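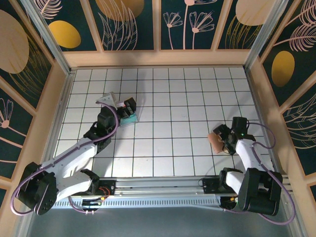

White tiles with thin black lines, a few faint smudges

How to clean thin black grout without making it gray?

Posted by Maja Gajewski, Wed 4 July

Hello to all. In my kitchen in Citwood I have white square tiles with black grout, the lines are very thin. When we moved in last October the lines were really black. Now, in the part before the sink, they look gray and a little bit cloudy. The tiles themselves are fine. I wash the floor every week with warm water and normal dish soap. My neighbor told me to use vinegar, but I have read that vinegar is bad for grout. My questions are: is the color gone, or is it only dirt on top? And must I take out the grout and do it again? I would like to avoid this, the kitchen has nearly 300 tiles.
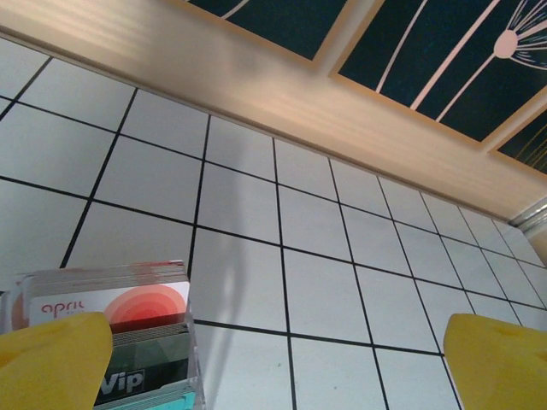 Same kind of tile seen at an angle, black grout lines

Blagoje Zupan

Please do not use vinegar. If your grout is cement grout, the acid eats it slowly, and the lines become more pale each time.

I think you have soap film. Dish soap leaves a thin layer when it is not rinsed, and on black you see it much more than on white. Try first on a small place behind a door:

Mix a little baking soda with warm water to a soft paste. Put it on the line and brush gently with an old toothbrush. Wipe it off, then rinse two times with clean water and dry with a towel. Look at it the next day, not the same evening, as wet grout always looks darker than it is.

If it is black again, you only need to rinse better. If it is still gray, the color is worn and you can use a grout pen or a grout colorant. The colorant stays longer, but you must wipe the tile quickly, before it dries there. I did my hallway with it over 7 evenings and my knees still remember. You do not have to take out the grout unless it is cracked or falling out.

Galen

just get a steam mop, worked for me

Rawashdeh

Steam is OK sometimes, but I would be careful if the grout is old or was sealed. Ask first what sealer they used. I agree with Blagoje about the rinsing. Change the water when it looks dirty, I usually change mine after half of the room.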